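Minutes, cube sorting check-in, Oct 27, 2024

I took notes again, so blame me for the spelling (Salvador Gouveia chaired, and brought donuts!).

**Distix policy, new numbers.** We ran 100 trials on the Clundcombe table with the new checkpoint, trained on 2785 demos, and the old Millet baseline got the same 100. Distix placed the right cube 51 times, Millet 28. I was pretty happy with that, Salvador a bit less so – he wants the misses split into bad grasps and bad placements before we brag to anyone.

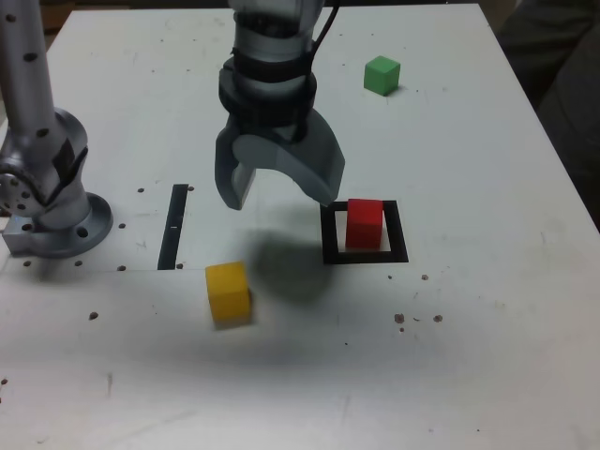
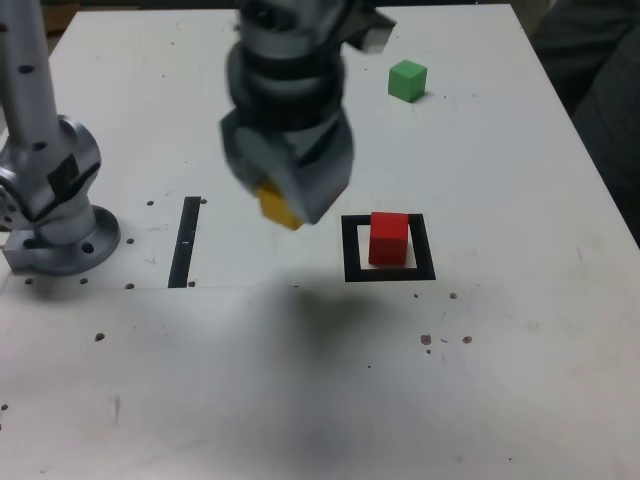 Close up on the fingers, green cube and then red:

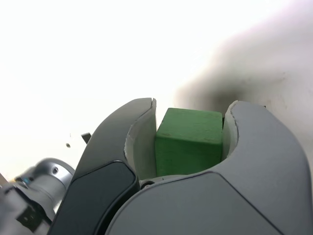
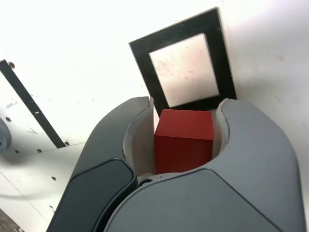 We argued for a while over whether color order matters. My hunch is that the demos lean too hard on red, and I said I'd go through the Ralora logs and check (yes, all of them). Salvador thinks it's the wrist view, and he'd like a run with it switched off. We're doing both.

**To do**
- Me: color counts from the logs, miss labels
- Salvador: the run with no wrist view, same 100 starts

**Writeup.** Draft goes around in December. Still no title, and I'm taking suggestions!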